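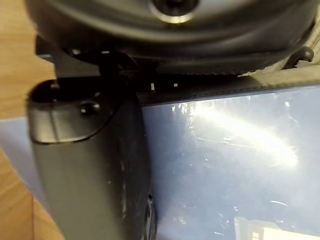
Wrist-camera view of a gripper finger beside a glossy blue surface.

The Korletey Open Day is a public demonstration of manipulation robots held at the Rulow workshop of Davum, a developer of control software for two-armed machines. It takes place each August on a Sunday and is split into a morning session for technical visitors and an afternoon session for the general public. The event is named after the Korletey hall, the part of the Rulow site in which the first one was held.

Format
The program is made up of short runs in an ordinary office setting. Each run lasts up to 20 minutes and is followed by a question period. Groups are limited to 30 visitors. Staff remain on the floor during the runs and may stop the arms at any point. Visitors stand behind a line taped to the floor and may move forward only between runs.

The furniture is standard office stock and is not modified for the event. Positions are changed between the morning and afternoon sessions, so that motions recorded in one cannot simply be replayed in the other.

Cabinet task
The best-known item on the program is the cabinet task. It covers the operation of a hinged door and the handling of items kept on the shelves, usually binders. The door is considered the harder part of the task. Its free edge follows an arc set by the hinges, and a gripper that departs from that arc loads both the hinge and the wrist. Pushing the door from its inner face requires less precision than pulling it by the edge, but the arm must then stay clear of the cabinet opening. 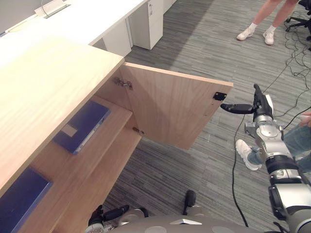

Cabinet task: the right gripper close to the latch plate of the open door, with two blue binders stored inside.

Binders present a separate problem. A binder lying flat offers a thin edge to the fingers, and its cover can slide against the shelf during the approach. Glossy covers also return strong reflections to a camera mounted near the gripper, and these can hide the outline of the object at short range.

Software
Runs are managed with Cokora, the Davum task editor. A task is stored as a sequence of steps, each with an end condition and a time limit. When a limit is exceeded, the arm holds its position and waits for the operator. Version 2 added separate limits for the left and right arms. Logs from the public runs are kept at Rulow and used in regression tests.

See also
Mobile manipulation
Robot end effector
Two-arm coordination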